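We use cookies to remember your preferences. Accept | Manage settings

Serving size is the wrong unit for magnesium

Most supplement labels answer a question that few buyers ask. The large number on a magnesium bottle is often the weight of the whole compound. The number that matters for comparison is elemental magnesium, and on many bottles it takes some work to find.

Take two products on my shelf. The Viltum capsules say 1090 mg on the front. The facts panel gives 214 mg of elemental magnesium per serving, and a serving is three capsules. The Brarkeo tablets say 700 mg on the front and list 77 mg elemental per tablet, with a serving of one. A shopper who reads only the fronts will rank them correctly per serving and wrongly per piece. Each Viltum capsule supplies a little over 71 mg, less than one Brarkeo tablet.

Neither label is false. Both follow a convention that lets the seller pick the serving and then print the figure that looks best beside it.
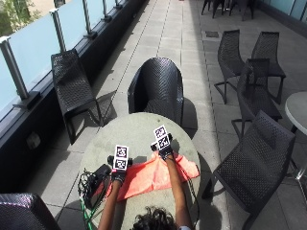
What I would change

The front of the bottle should carry one figure: elemental magnesium per capsule or tablet. Compound weight can stay on the back with the form (citrate, oxide, glycinate), where people who care about absorption will look for it.

The usual objection is space. Galtano prints the per-capsule figure on a bottle smaller than either of the two above, in type I can read without glasses. Another objection is that powders have no natural piece. Per gram would do for those.

Price tags have the same fault. Cost per serving should be replaced with cost per 100 mg elemental. I worked this out for my own shelf in March and changed brands as a result.

Contact | © MacDonald Supplement Notes | Back to top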